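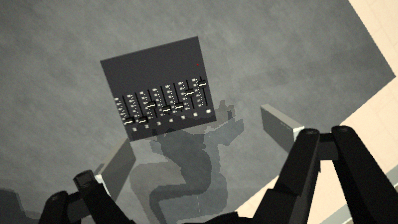

Open Day at the Jandport Simulation Laboratory

Visitors from local schools, partner firms and the Mimumdale campus attended the open day held by the Robotics and Automation Section in Jandport on 22 Feb 2024. The event was the section's first since its move into the Dumlao Building, and all of the demonstrations were given on the ground floor. The Dean's Office wishes to thank the staff and graduate students who gave up their time to host it.

The program opened with a short address by Nestor Dagdag, head of the section, who spoke on the place of simulation in the training of robot arms. He explained that much of the section's work is now carried out in virtual rooms, where a task can be repeated many times in an afternoon without wear on equipment. A learned behavior is moved to a physical arm only after it has met the section's own standard in simulation. Mr. Dagdag noted that the standard was revised last June and is now stricter with regard to contact force, which had been the cause of several broken parts in earlier projects.

The main demonstration concerned the handling of small controls. Guests were seated before two large screens and watched a simulated arm working at a table with a slider panel of the kind found on audio equipment. Alfredo Lacson, who leads the project, described how the arm is asked to bring a named slider to a requested position and leave the others as they are. The task is a demanding one for a gripper. The knobs are small and close together, and a finger that comes down slightly to one side will push the wrong control or rest on the panel itself.

Mr. Lacson showed the exercise from two points of view. The first was the view from the arm's own wrist, which the control software uses for fine placement. The second was a fixed view of the whole room, used by the researchers to judge posture and clearance. He asked the audience to compare the two and to consider how much harder the work would be with only one of them.
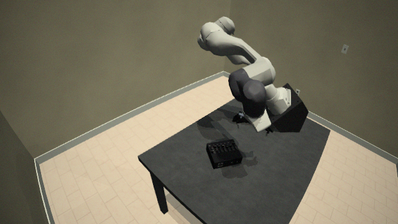 The placing of the panel is changed at the start of each trial, as are the starting positions of the sliders. According to the project team, 1,000 trials were prepared for the current round of training, of which 619 had been completed by the morning of the open day. Results will be reported once the full set has been run. Mr. Lacson declined to give an early success rate and said that the trials finished so far included a large share of the easier placements.

Several questions were put from the floor. A teacher asked whether shadows in the virtual room served any purpose. Mr. Lacson replied that they did, and that a system trained without them tends to do poorly when it first meets ordinary lighting. Another guest asked why sliders had been chosen over push buttons. The answer was that a button needs to be reached and pressed, while a slider has to be moved along its slot and stopped at the right point - a better test of steady control. There was also some discussion of whether the same methods might be used in laboratory and workshop settings, where older instruments with manual controls are still in daily service.

Representatives of Drarnatora, the section's partner in the project, were present throughout and met with graduate students after the demonstration. The present agreement with the firm runs for 3 years and provides for 2 student placements in each of them. Students who wish to be considered should speak with their advisors before applying. Forms are kept at the section office in the Dumlao Building and may also be requested by mail.

In the afternoon, visitors were invited to try the teaching station for themselves. Each participant was given a few minutes to guide the simulated arm by hand controller and to attempt a single slider movement. The station proved popular, and the session was extended so that the school groups could take part. The section has asked that teachers send in any comments on the length of the session and the clarity of the printed instructions, as both will be reviewed before the station is used again.

The section intends to hold a second open day at the Mimumdale campus. Details will be given in a later issue of this newsletter. Departments wishing to arrange a group visit to the Jandport laboratory in the meantime should write to the section office, stating the size of the group and whether step-free access is needed.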